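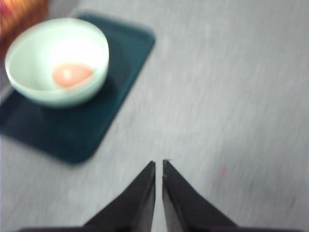 Schale auf blaugrünem Tablett, Arbeitstisch der Lehrküche

Bildergalerie: Frühstücksgeschirr und Tischvorbereitung

Die Lehrküche des Bildungshauses Nastton stellt auf dieser Seite den Grundkurs »Frühstücksservice« vor. Der Kurs gehört seit April zum festen Angebot der Abteilung Hauswirtschaft und steht unter der Leitung von Aslı Şimşekoğlu. Behandelt werden die Auswahl des Geschirrs, die Anordnung auf dem Tablett sowie der sachgerechte Umgang mit Eiern in der Gemeinschaftsverpflegung. Je Durchgang stehen 12 Plätze zur Verfügung.

Tablett und Schale
Für die Übungen am Arbeitstisch werden Tabletts mit abgerundeten Ecken und erhöhtem Rand verwendet. Die runde Schale in hellem Mintgrün hebt sich von dem dunklen Untergrund deutlich ab. Auf kontrastreiche Zusammenstellungen wird im Kurs besonderer Wert gelegt, da sie Gästen mit eingeschränktem Sehvermögen die Orientierung am Platz erleichtern. Die Geschirrausstattung der Lehrküche umfasst insgesamt rund 200 Teile und wird von Orhun Türkmen verwaltet.

Das Ei in der Schale
Eier werden in der Lehrküche einzeln in eine Schale gelegt und vor der weiteren Verwendung bei gutem Licht geprüft.
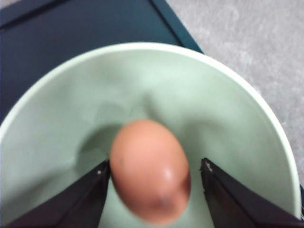 Bei braunen Eiern ist auf feine Risse zu achten, die auf der dunkleren Schale leicht übersehen werden. Kleine Pigmentflecken stellen keinen Mangel dar und führen nicht zur Aussonderung. Eier mit beschädigter Schale werden dagegen nicht für Speisen verwendet, die weich gegart oder roh gereicht werden. Die Prüfung erfolgt nach dem Merkblatt, das Kadir Karaca für die Abteilung erarbeitet hat und das im Kursraum ausliegt.

Auch das Geschirr ist vor dem Eindecken durchzusehen. Haare, Fasern und Wasserflecken werden mit einem fusselfreien Tuch entfernt; Teile mit Absplitterungen am Rand sind auszusortieren und in der Bestandsliste abzuschreiben.

Hinweise zur Teilnahme
Die Kursgebühr beträgt 80 Euro einschließlich Lebensmitteln und Unterlagen. Schürzen werden gestellt, geschlossenes Schuhwerk ist mitzubringen. Anmeldungen nimmt das Sekretariat des Bildungshauses schriftlich entgegen. Auskünfte zu den Kursinhalten erteilt Aslı Şimşekoğlu.

Redaktion der Galerie: Jericho Bautista
Stand: 5. Oktober 2018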